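About Gamix

Gamix helps small companies and school programs plan what to buy when they want to start working with robots. We write equipment plans and budgets, compare quotes, and stay on through delivery and setup. We do not sell hardware and we take no commission from anyone who does.

We started in Burkelgate, in two rooms over a print shop, and we are still there. The first jobs were packing lines for local food producers who had been told they needed an arm and wanted a second opinion before signing. Some of them did need one. A few needed a better conveyor and a new table, and we told them so.

What we do

Most clients come to us with one of two problems. Either they have money that has to be spent by a certain date and no clear list, or they have a list and no idea what it will cost to keep the equipment running. We handle both in the same way. We visit, watch the work being done by hand, write down each task, and price the equipment each one calls for.

The plan we deliver has a purchase list, a yearly running cost, a spares list and a schedule. It also has a page of items we looked at and left out, with the price of each. Clients tell us they use that page more than any other, usually when a manager asks why something was not bought.

A basic site review costs $3000. That covers the visit, the written plan and one round of changes. Larger jobs are quoted after a phone call.

Hand-held grippers and data collection

A growing share of our work is for teams that collect handling data with hand-held grippers. The tools are held and worked by a person, so the budget looks different from a robot cell. There is less to spend on guarding and floor work, and more on people, finger pads, storage and the rooms where the work takes place.

We plan for real rooms as well as test benches. A bedroom, a kitchen or a home office has its own costs: travel, time to set up, time to put things back, and wear on tools that get carried around. Those costs are easy to miss if the plan is written from a catalog.
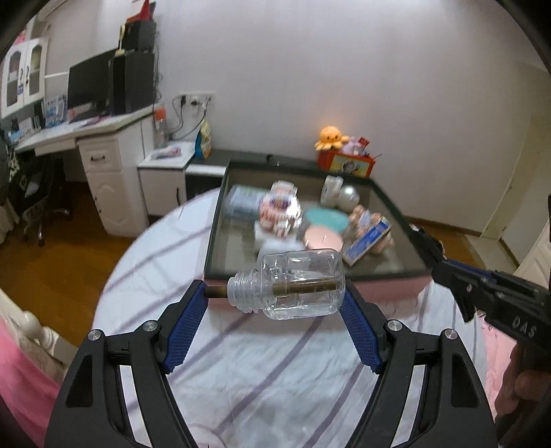

Two hand-held grippers at work over a bed, one with its blue-padded fingers closed on a clear plastic bottle.

Textured finger pads are a small item on the purchase list and a regular one on the running budget. We list them on their own line, apart from the grippers, and we ask for the price of a set and the price of a box before the order goes in. We do the same for screws, cables, charging gear and carrying cases.

For two-handed work we budget tools in pairs plus one spare. A team with one tool down can often only do half its task list, and the operators still have to be paid for the day.

Everyday objects belong in the budget too. Bottles, cups, boxes and cans cost very little each, but a long program goes through a lot of them, and somebody has to shop for them, sort them and store them. We include those hours.

The Manalo plan

Manalo is our planning template. It began as a spreadsheet for one client and now has 62 lines, grouped under purchase, setup, operation and disposal. Every job starts from the same template so that two quotes for the same work can be read side by side. Clients keep their copy and can change it as they like.

The lines people skip most often are insurance, training time, calibration, and shipping for repairs. We fill those in first.

Himura

Himura is our school program. We help teachers and lab managers plan equipment purchases across a full school year, including what can be borrowed and what can wait. Schools pay a reduced rate, and we keep 11 places open each year. Applications close in June - plans are ready before the fall orders go out.

How we work

There are four of us on staff and we use outside engineers when a job needs one. We give a fixed price before we begin. If we think a purchase should be put off for a year, the plan says so on the first page.

We keep a small store of used equipment at Burkelgate that clients can try before they buy. Visits are by appointment, and you are welcome to bring your own parts and products to test with.

Quotes in our plans are good for 31 days. After that we check prices again at no charge, one time.

To set up a call, use the form on the contact page and tell us what work you want done, where it takes place, and what you have to spend. A rough number is fine.

Page last updated 8 April 2022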